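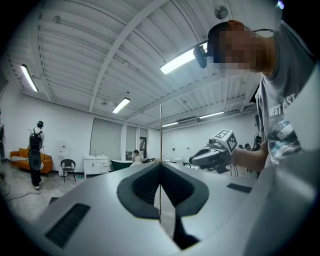

Progress report to Londska, second period
Project Limora, work package "Hand-held gripper pair: setup and care"
Written by Vicente Farías, Flallside site

1. Where we stand

In this period we were asked to bring one gripper pair to a state where it can work a full day without a technician next to it. The pair is the one we call MacPherson. At the end of the period we have 1408 accepted recordings from it. The agreed number for the whole package is 3000, so we are a little behind the plan, and the reasons are given in section 3.

The pair is used in the large room with the bathroom furniture. Kiyoshi Tanabe is responsible for the hardware, Tia Mottram for the recordings and their checking. Mervyn Sugden left the hardware work in August to help with the second site, and his hours were moved to Kiyoshi as agreed with you by mail.

2. Setup of the pair

The setup procedure is now written down and was tried by two people who had not done it before. Both finished it without help, one of them with a mistake in the order of the cables which the software caught.

The order is as follows. First the marker blocks are pushed by hand to check that they have no play. Then the operator puts on the cap and the chest unit, and the cables are led so that the arms can be fully stretched. Only after this the power is switched on. The fingers are closed completely, the zero is taken, and they are opened completely. If the reading at full opening is not the same as in the morning sheet, the zero is taken again. We allow this two times, and then the pair goes to the bench.

The last step is a short test with both grippers held in front of the body and turned slowly, so that all marker faces are seen. Tia asked for this step and I was against it at first, for the time it costs. Her figures on rejected recordings convinced me.

3. Faults and repairs

We had three faults in the period.

The first was a loose marker block on the right gripper. The screws had worked themselves out slowly, and the position was drifting for some days before it was noticed. Kiyoshi changed the screws and added thread lock. The recordings of these days were taken out of the total, and this explains most of the delay.

The second was wear on the finger pads. The left pads became smooth after around 3000 closings and small smooth objects started to slip. We now change the pads on both grippers together, even when one side still looks good.

The third fault was a broken connector at the left cable. It was not a defect of the part. The cable was too short for a tall operator, and it was pulled each time he reached forward. We have a longer cable now, with a loop fixed at the belt.

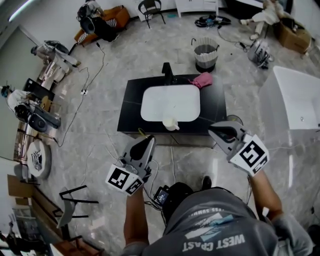
Page last changed: September, 4:40 p.m. (V. Farías)

4. Work at the sink

The sink is the station where most of the time of the period was spent. The task begins with the small cup at the near edge of the basin, and the operator stands close to the counter with a gripper on each side of it. This place is demanding for the pair. The handle of the cup is thin for the pads, and the two marker blocks come near to each other when both hands work over the basin. We tried to raise the blocks on a longer holder, but the gripper became top-heavy and the operators complained about their wrists – we went back to the short holder.

The power cables on the floor are still a weak point. They run across the tiles to the power strip, and a person who looks down at the grippers does not see what is behind the heels. I would like to have them in a flat cable cover before the next period, and the cost is in the budget sheet under small material.

5. Daily care

The pads are wiped at noon and in the evening with a dry cloth. The marker faces are checked for scratches and finger marks. Once a week the joints are opened and cleaned with a brush. The log is kept on paper at the bench and Kiyoshi copies it to the shared folder.

6. Next period

We plan to reach the agreed number with the same pair. We ask for:

– a spare set of pads, six pairs
– one spare left cable of the longer type
– the cable cover mentioned in section 4

Dennis Cropper has asked if the setup procedure can be used for the other pairs as well. I think yes, with small changes in the zero step, and I will send him a draft before the end of the month.

3 shares · 0 comments

This site uses cookies to remember your settings. Accept | Manage preferences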